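Progress report on the Jedau sorting cell, equipment planning
16 December 2025

Since the last report in September we have continued the work in simulation, so that the arm and the gripper are chosen before any money is spent. The funder asked us to show which task the budget is based on. It is the picking of small numbered blocks from a table, with one arm and a gripper with two fingers. 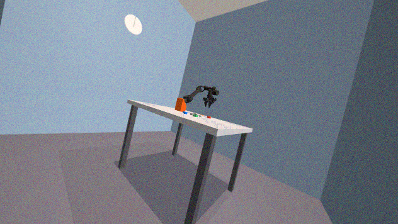

Simulated work, with the fingers open in both views. 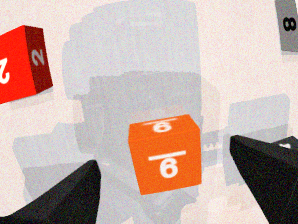 Lejla Stoyanova writes that she would not sign for the arm before the spare fingers are in the same order, as the price from Atanasov is valid for 90 days only and a second delivery would be charged separately. We agree with her, and the order is now changed.

From the 501 hours of computing that were approved, we have used 283. The rest is reserved for comparing the gripper from Stokamness with the one from Flitness — both firms have sent us their models.

We ask for a decision on the spare fingers before the offer ends. The table and the safety fence can wait for the next period.

Eleni Popescu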